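Rusley Home Growers Board > Fruit & Vines > Green grapes: wash first or wash later?

Started by porchlight_pat, February 22, 2025

porchlight_pat wrote:
Okay, settle something for my household. I buy green grapes by the bag at the Arkden market, and I've always washed the whole lot the minute I get home, dried them on a towel, and put them in the fridge. My sister-in-law says I'm ruining them and that you only wash what you're going to eat. Mine go soft by day five or so. Hers last forever, which is annoying. Who's right?

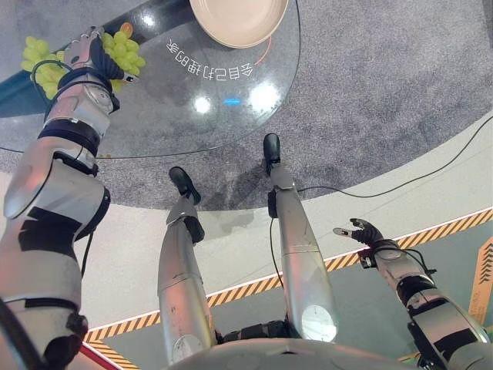 Reply #1
vinegar_hill wrote:
Your sister-in-law! Water sits in where the stems meet the berries and you will never get it all out with a towel. I leave mine in the vented bag, back of the bottom shelf, and they go 9 days easy. The dusty look on the skin is bloom, it's natural, leave it alone until you're ready to eat.

Reply #2
tworowtrellis wrote:
Going to disagree with vinegar_hill here. If they're washed and sitting there ready, my kids eat them. If they're not, the kids eat crackers and I throw out a bag of raisins two weeks later. What good is a grape that keeps if it never gets eaten? I wash, spin them in the salad spinner (gently!!) and line the bowl with a paper towel.
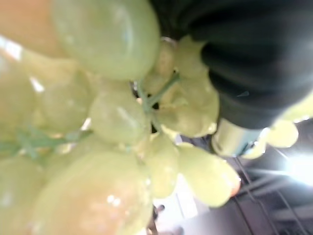
Reply #3
porchlight_pat wrote:
A salad spinner, I never thought of that. Doesn't it knock them all off the stems?

Reply #4
tworowtrellis wrote:
A few come off. Those are the cook's.

Reply #5
old_mulch wrote:
You're all skipping the part that matters, the stem. Green and bendy at the store means they were picked recently. Brown and brittle means you've already lost, wash them or don't. I grew a white seedless for 21 years on the south fence and I could tell you how a bunch would keep just from the stem. Also keep them away from onions, they pick up the smell. Ask me how I know.

Reply #6
vinegar_hill wrote:
Agree on the stems, still say spinning is barbaric. You're bruising fruit and calling it dry.

Reply #7
grapejelly364 wrote:
Freezer people, where are you? I pull them off the stem, wash, dry well, then freeze on a cookie sheet and bag them up. I usually do 500 grams at a time because that's what fits my sheet - best snack there is once it gets hot in May. (Cut them up for little ones, please.)
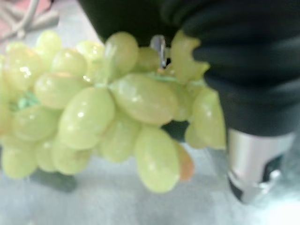
Green grapes, still on the stem

Reply #8
porchlight_pat wrote:
Okay, half the next bag gets washed and spun, half goes in the back of the fridge dusty. I'll put tape on the containers so people quit mixing them up, and I'm moving the onions tonight.

Reply #9
old_mulch wrote:
Check the stems first.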